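## Section 3: Fitting the liner and looking after your Lirel bin

Thank you for choosing the Lirel, and for getting as far as this section (we know how tempting it is to skip straight to using the thing). The Lirel is a simple round bin for dry household rubbish, and there isn't a great deal that can go wrong with it. Even so, a liner that has been put in properly will save you a good deal of fishing about later on, so do please give these few pages a read before you drop your first wrapper in.

### 3.1 What you will need

- The bin body and its rim, both unpacked as in Section 2
- One Hemmin 18-litre liner, or any plain bag of a similar size
- A soft damp cloth

Hemmin liners come on a roll and are a little clingy when new. Rub the open end between your fingers, or give it a good shake, and it will come apart without tearing.

### 3.2 Fitting the liner

1. Wipe round the inside of the bin with the cloth and let it dry. A damp wall makes the bag stick halfway down, and then you'll be tugging at it.
2. Lift the rim straight up and off. It is a snug fit the first time, so work your way round it with your thumbs. Put it somewhere clean.
3. Open the bag fully and lower it in, pushing the bottom down with your fist until it touches the base. Don't worry about creases. Every liner has them, and they ease out as the bin fills.
4. Fold the top of the bag outwards over the edge of the body, leaving a cuff two fingers deep all the way round.
5. Press the rim back on over the cuff until it sits level. Tuck any stray plastic underneath.

> **Note:** If the bag balloons up when you press it down, there is air trapped underneath. Pull the cuff back a little on one side, let the air out, and smooth it over again.

> **Caution:** Keep unused liners well away from babies and small children. Plastic bags can cause suffocation.

### 3.3 Choosing a spot

The Lirel likes a flat, hard floor. Tiles are ideal, and wood or lino will do very nicely too. On a deep carpet it may lean, especially when there is hardly anything in it. Most of our customers keep theirs beside a table or worktop, where packets get opened, and we think that is the best place for it.

> **Caution:** Do not stand the bin next to a heater, an oven or an open fire, and never put hot ash, matches or cigarette ends in it.

### 3.4 Everyday use

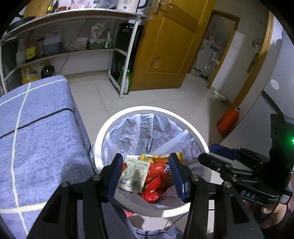
Wrappers and packets are what the bin handles best. They weigh next to nothing but they do take up room, so it is well worth squashing the bulky ones before they go in. Long wrappers can be folded in half or tied in a loose knot (a habit that several of us at Sillier picked up years ago and can't now shake off). If your council takes soft plastics or card, pull those out first and keep them to one side.

Wet scraps, tea bags and the like are better off in a lidded caddy such as the Trurkport, as the Lirel has no lid to keep the smell in.

### 3.5 Emptying

1. Stop filling when the rubbish is a hand's width below the rim.
2. Lift off the rim and gather the cuff together, working from the outside in.
3. Twist the neck of the bag, tie it, and draw it up slowly with your other hand steadying the body.
4. Look inside for anything that has slipped down behind the liner before you fit a fresh one.

Wash the body in warm soapy water every month or so, and sooner if something has leaked. Please don't use scouring powder or bleach, which will dull the finish. Stand it upside down on a towel to drain overnight, and fit the new liner in the morning as described in 3.2.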